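Wrapped or Boxed? Packing a Triple-Decker Sandwich for the Greltosia Lunch Counter
Project report, Food Service Practice

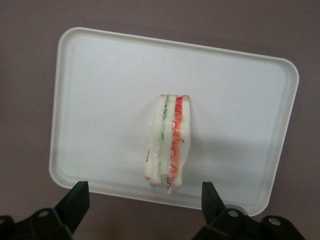

Jihad Rizk wanted to know, the first time I talked about this project in class, why anyone would bother with a third slice of bread. Two slices hold the filling just fine, he said, and the middle one only gets soggy. Fair point, and it ended up shaping half of what I did in April.

So, some background. The lunch counter at Greltosia sells sandwiches from a self-serve shelf, and people were complaining that the triple-deckers (white bread, no crusts) looked squashed by noon. My job was to try out different ways of wrapping and standing them, and to see which ones people would pick up. I got 5 practice mornings in the prep kitchen and a budget that mostly went on bread.

I started with the paper bags the counter already used. They're cheap and quick to fill, but you can't see a thing through them, and the sandwiches slide around inside. Then I tried hinged boxes from Wirner, which look great and take up a ridiculous amount of shelf. Plain clear plastic wrap was my third try and I didn't expect much from it. Well, I was wrong! Pulled tight, it holds the three slices together, and when you stand the sandwich up on a cut edge all the layers show as stripes. People shop with their eyes, and the stripes sell it.

The wrapping took me ages to learn. My first few had a big wad of plastic bunched up on one side, and one came undone in my hand while I was carrying it. Châu Chu showed me how to lay the sandwich on the diagonal, bring one corner over, tuck in the sides and roll it away from you - a bit like wrapping a present, only faster. By the last morning I could do one in 34 seconds, start to finish. My best time with the box was 28, so the box wins on speed, I have to admit.

Next came the question of what to stand them on. The metal trays in the kitchen are shiny and you get reflections all over the place, and the wooden boards are a pain to clean. I went with white plastic trays with a raised rim. Bread on white sounds dull, I know, but the fillings really stand out, and the rim stops anything from sliding off when you carry the tray to the shelf. The corners are rounded too, so a cloth gets into them without any fuss.

Standing the sandwiches up did cause one headache. If the cut isn't straight they lean, and once one goes it takes its neighbor down with it. I switched to a longer knife and started wiping the blade between cuts, and that helped a lot. Chilling them before cutting helped even more, although it made the morning schedule pretty tight.

About Jihad's soggy middle slice: he was partly right. With tomato in there it was sad by early afternoon. With drier fillings it kept its shape and gave you something to bite into. I'd keep the third slice and move anything wet to the outer layer, with a thin spread of butter against the bread.

If I did this again I'd get some proper feedback from customers instead of hanging around the shelf pretending to read the labels. I'd also like to try the waxed paper from Tronitz with a clear window in it. The samples got here after my last morning and they're still sitting in my locker.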